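Shirt folding demos: start every episode flat, or messy?

flallska_fan
March 5, 2025
So I've been collecting teleop episodes for a T-shirt folding policy, two arms, one table, and I'm second-guessing the whole plan. Right now I lay each shirt out flat and fold from there. The policy is great on flat shirts and hopeless on anything else. Do I throw those out and start over with shirts dropped any old way, or just add messy ones on top? I have 30 good episodes so far, which I know is tiny.

clollex
Don't throw anything out! Flat starts teach the fold itself. What you're missing is the part before it, where the arms grab two corners and sort the thing out. I'd record that as its own task with its own label and mix the two later.

humolden_home
I'm going to disagree with clollex. I split mine like that last July and regretted it. The policy got stuck right at the handoff, every time, holding the shirt and going nowhere. One long episode from heap to folded, even if it's ugly. Also, what do your grasps look like? Can you post one from the middle of an episode?

flallska_fan
Sure, here's one from this morning's batch. I like to get a corner in each gripper before I do anything else.

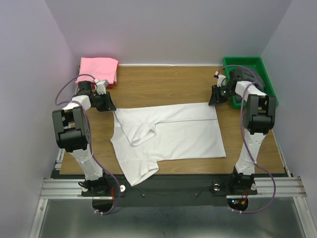
Both top corners pinched, one sleeve still hanging off the front of the table.

The white shirt is my easy one, by the way. The dark stuff is where I expect trouble, it all turns into one blob on camera.

clollex
Nice grip on both sides. That sleeve over the edge would bug me, though. I'd pull the shirt farther back before the fold, or you'll end up teaching it that hanging off is fine.

humolden_home
See, I'd keep it. A shirt on a real table hangs off sometimes, and the policy needs to see somebody deal with it. What I'd cut is any episode where you stop and think for 3 seconds in the middle. Mine learned to pause. It was very lifelike and very annoying.

flallska_fan
Ha, oh no, I pause constantly. Is trimming the dead time okay, or does that make the motion jumpy?

castillo_bench
Trimming is fine if the arms are truly still. If they're drifting even a little, redo it. I do 6 shirts in rotation, 5 tries on each, then swap operators so it doesn't only learn my habits (I always go left hand first, apparently).

clollex
Fine, keep the sleeve ones, but tag them so you can train with and without. I still say split the tasks.

flallska_fan
Okay, plan is to keep the flat set, add full heap-to-folded runs, and tag the overhangs. Will post the success rates for both once I've trained on it.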